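What I learned from folding clothes for a machine

6 min read

Since August I have a second occupation, next to my normal work as a translator of manuals. In the evenings I collect examples for a small project named Louro. The people behind it are in Plindville, I am not, and we speak mostly by written messages. They want a robot arm to learn how to handle clothes in a normal home. For this they need many recordings of a human hand doing the same things with a gripper, and one of these hands is mine.

When I told my friends about it, they imagined that I write programs. I do not write one line. I hold the gripper, I pick up a sleeve, I put it down in another place, and I press the button to close the recording. Then I make the bed untidy again and I start from the beginning. One recording we call an episode. The agreement is for 3000 episodes, and yesterday evening I arrived at 689, so you understand that I have still some road in front of me.

The first week was bad. I worked as I fold my own washing, quickly and without thinking, and I was proud of my speed. Then I received the review and a large part of my episodes was refused. The reason was written very politely. My hand moved so fast that the cloth was blurred, and in many cases I had started to close the jaws before the hem was properly between them. A person corrects this by feeling. I feel the cloth pull through the handle and I adjust without knowing it. But the feeling is not in the recording, only the picture and the position of the jaws, and a system that learns from it sees a hand which closes too early and has luck.

So I had to learn to be slow. I come near to the edge of the cloth with the jaws open, I stop for one breath, and then I close. It looks a little stupid, like somebody who picks up a sleeping bird. After some evenings it became a habit, and the refused episodes became few.

The second thing I had to learn was to make a mess in an honest way. It is harder than it sounds. If I arrange the clothes myself, I put them always in a manner that is comfortable for me, with the hem on my side and the sleeves free. I did not notice it until I looked at one evening of recordings one after the other, and they were nearly the same episode.

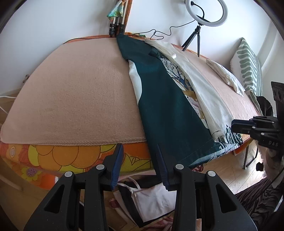
Now I take the clothes in both arms, I close my eyes and I let them fall on the bed. Where they land, there they stay. Sometimes a piece hangs down over the side, and these I like the most, even if they are the most tiring, for the weight of the hanging part wants to take the rest with it. Cloth with a strong pattern is also useful, I was told, and plain dark cloth is useful for the opposite reason, as the folds are difficult to see. I asked if I should hide the private things in the room, the bags and cables and so on. The answer was that I should remove what I do not want to show and leave everything else, for a home where nothing lies on the floor does not help them much.

Some practical notes, if one of you is thinking to begin with similar work.

Light first. The lamp on my ceiling made my own shadow fall exactly where I wanted to work. An additional light from the side of the wall helped more than any other change.

I do nine episodes and then I rest my hand. In the beginning I did long series without a pause, and my thumb was hurting for 2 days. The gripper is not heavy, but you hold it always in the same position.

I write down the failed attempts too. On the old project, Venton, where I helped for a short time with kitchen objects, we deleted every failure immediately. At Louro they ask to keep those in which the cloth slips and I catch it again. They say a learner that has seen only success does not know what to do after a mistake. I am not a specialist, but I teach my daughter to ride the bicycle and I believe it.

My husband asked me whether I am not sad to teach a machine a work that I do well. I thought about it during one whole evening of sleeves. I do not fold clothes so well, to tell the truth, and I would give this work away with pleasure. What I find strange is another thing. I have folded clothes for all my adult life, and I could not explain to anybody how I find the corner of a sheet. I had to watch my own recordings to know that I look first for the stitching, and I follow it with my eyes until it turns.

In the next part of the work we go from single pieces to pairs, where one piece lies over the other and must be moved before. I tried it a few times and it is slow. The upper piece takes the lower one with it, and then I must decide if this is a failure or a catch. I have written to Plindville to ask, and for the moment I mark these episodes with a question mark in my notebook.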